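Call for Participants: Student Robot Handling Project

Nurilton College of Technology, Department of Applied Engineering
Reference 2737

The Department invites applications from students who wish to take part in the Alska Project, a supervised student project in robot programming which runs through the summer term. Places are open to students of the College and to students enrolled at partner schools. Applications close at noon on the last working day of May.

About the project

Participants work in small teams to write, test and improve control programs for a robot arm fitted with a two-fingered gripper. The term's task is the sorting and placing of numbered blocks. Each team must bring its program to the point where it can find a given block, take hold of it, carry it and set it down on the correct base without help from an operator. All programs are developed in simulation first. Teams whose programs meet the safety rules will then be given time on the arm in the Aranda Laboratory.

The project ends with an internal competition, known as the Vodotport Round, in which every team is given the same set of starting positions. These are not released beforehand. Marks are awarded for correct placing, for the quality of the written log and for the clarity of the program itself. Speed is used only to separate teams with equal marks.

Who may apply

Applicants must be at least 16 years of age at the start of the summer term. They should be able to write a short program in any language and should be comfortable with basic geometry, including angles and coordinates in three dimensions. Previous work with robots is not required. Students who took part in the project last year may apply again, but will be placed in a team with new members.

Applicants under 18 must supply a consent form signed by a parent or guardian. The form may be collected from the Department office or requested by email.

Commitment

Teams meet twice a week from 4.15 pm to 6.30 pm in Room 99. Participants are also expected to spend up to three hours a week on their own work, which can be done from any computer with access to the College network. Attendance at the safety briefing is compulsory. Any participant who misses it will be limited to simulation work until a second briefing can be arranged.

Work in simulation

The first half of the term is given over to the simulated workspace. Teams begin with a single block on a clear stretch of floor and move on to tasks in which several blocks must be told apart by the numeral on the top face. Shadow and uneven light are part of these tasks, and programs are expected to cope with them. 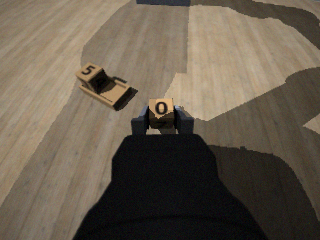

Each team keeps a log of every trial, including those which fail, and submits it at the end of each fortnight. Logs are read by the project supervisor and returned with written comments. A program may not be moved to the laboratory until its log has been signed off.

Costs and support

There is no charge for taking part. Travel costs within the county will be refunded to students from partner schools on production of tickets or receipts. The Department will make reasonable adjustments for applicants with a disability or a long-term health condition, and applicants are asked to mention any such needs on the form.

How to apply

Please complete Form 1751 and attach a statement of no more than one page setting out why you wish to join and what programming you have done so far. Completed forms should be handed in at the Department office or sent by internal post, marked for the attention of Yolanda Cuesta, Project Supervisor. Questions may be put to the office on extension 2728 between 10 am and 3 pm.

All applicants will be told the outcome in writing before the start of term. A reserve list will be kept for the first two weeks.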